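Automation > Workshop Floor > Maintenance

News Cells Grippers Repairs Events Contact

Leltari puts its hand-held gripper station on a fixed service schedule

Leltari has started servicing the hand-held gripper station at its Wolde site every Sunday, before the week's cloth-handling work begins. The station had been looked after only when something stopped working. Over the past year that came to 118 service calls, most of them for cables and loose mounts. 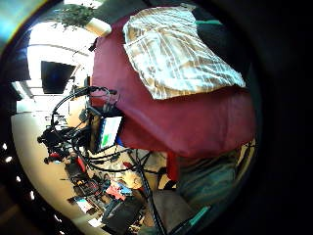
Reading time: 2 minutes

The new check takes 90 minutes. A technician starts with the black cables, which run across the floor in a tangle next to the maroon-covered work surface. Each one is followed by hand to its connector, unplugged, wiped and seated again. Any cable with a worn jacket is replaced the same morning.

Mounts and brackets come next. Leltari keeps a sheet with a torque value for every screw, and a screw that has moved twice in a month gets a new washer. The station's software, called Urnon, then runs a short test in which the operator picks up a striped or plaid cloth and puts it down again. Urnon saves the readings and compares them with those from the previous week.

The company has logged 524 hours on the station under the new schedule. Unplanned stops fell to 5 in that time, and three of those were traced to one connector.

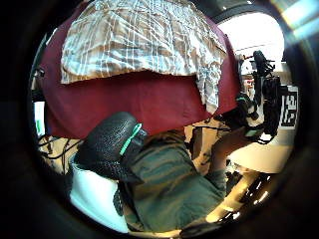

Grutellow, which runs a similar station, said it had tried a weekly check and gone back to every second week, as its connectors were wearing out from being unplugged so often. It advised leaving a connector alone if its readings are steady.

Leltari plans to review the cable step in November. The mount check will stay weekly.

Print this article | E-mail this article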